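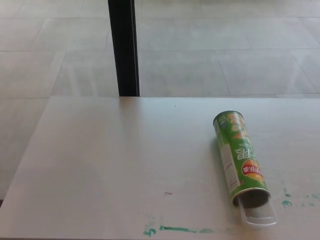 Ludance Users Group – minutes of the January meeting

Place: the back room at the Stesgate library
Start: 7:05 p.m.
Present: nine members, one guest

1. Minutes of the last meeting

Accepted with one correction. The old text said the new logging scheme "solved" the lost readings. Two members asked for "appears to have reduced" and that is how it now reads.

2. Time sync on the greenhouse boards

The greenhouse boards have no clock of their own, so after a power cut they come up with whatever time was last saved to disk. The proposal was to add a network time service and make the logger wait for it. The member who wrote the proposal says this takes one extra line in the unit file.

Several people doubted that. The greenhouse is at the far end of the Olleck property and the wireless link drops whenever it rains. If the logger waits for a time server it can't reach, we get no readings at all, where today we get readings with the wrong time on them. Wrong times can be fixed later. Missing readings can't.

The alternative is a battery-backed clock module on each board. We own 5 boards. Nobody objected to the cost, but the secretary pointed out that we bought clock modules once before and they are still in a drawer, unsoldered.

Decided: fit one module to one board, leave the other four alone, and compare the logs at the March meeting. The network time proposal is not adopted for now.

3. Log file growth

The Baxter board filled its card in December and stopped. It had written 143 log files, most of them full of the same warning from the temperature script. The script polls every 500 milliseconds. Asked why a greenhouse needs its temperature twice a second, the author said the number came from the sample code.

There was a long discussion of log rotation, compression and moving the logs to memory. The chair's view was that all of this treats the wrong end of the problem. A slower poll and a fix for the warning should come first. One member disagreed – he has seen cards die with hardly any logging and thinks we are blaming the script for a cheap card. No evidence was offered either way, and the card in question has been thrown out.

Decided: poll once a minute. Turn on weekly rotation and keep four weeks. Anyone who replaces a card keeps the dead one and brings it in.

4. Ludance version 3

The guest gave a short talk on moving to version 3 and said the upgrade was painless. On being asked, he said he had started from a blank card and had no old data to bring over. Our database holds 335 days of readings and the release notes give the conversion tool one sentence.

Decided: no upgrade before someone has run the converter on a copy and checked the row counts. The web committee offered to do this. The same offer was made in the fall.

5. Other business

The wiring page on our wiki still shows the old pin numbers. Anyone following it will put the relay on the wrong pin. To be corrected this week.

Next meeting in February, same room. Closed at 8:50 p.m.

Comments (3)

solderblob: Once a minute is still too often for soil moisture. Mine runs every ten and I haven't missed anything.

pinheader_k: For item 2, can't you just have the logger write uptime next to the clock time? Then you can work out the real times afterward, as long as somebody notes when it booted.

solderblob: "As long as somebody notes" is doing a lot of work there. Wiki page still wrong, by the way.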